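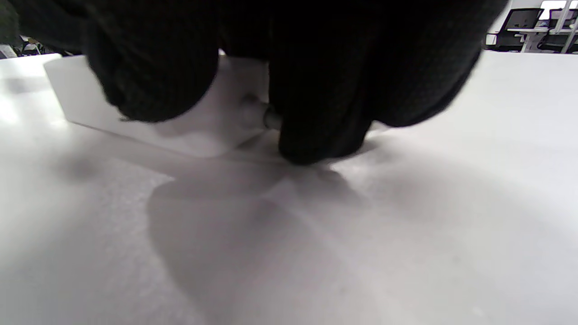 Praltedley hand demonstration project
Progress report to Clevwood, 8/25/20
Prepared by Inès Perrin

Work since the June report has gone mainly into recording demonstrations by hand. We now have 588 usable recordings, up from 100. Each one is a short handling task done on a tabletop with small parts, and the operator wears a black knit glove throughout. Tarek Chamoun and Yannick Bodin did most of the recording. Hugo Royer checks each file before it goes into the training set.

We rejected 30 recordings, mostly where the fingers hid the part at the moment of contact. Operators have been asked to keep one side of the part clear when they grip from above. White parts on the white table are also harder to label, and we have not settled whether to change the table surface.

Remote control sessions at the Besson site started late. Valentin Tanguy has run 12 so far. They take more than twice as long per task as hand demonstration, so we propose to keep them for the insertion tasks only.

Spending is within budget. Next period: finish labeling, first training run, decision on the table.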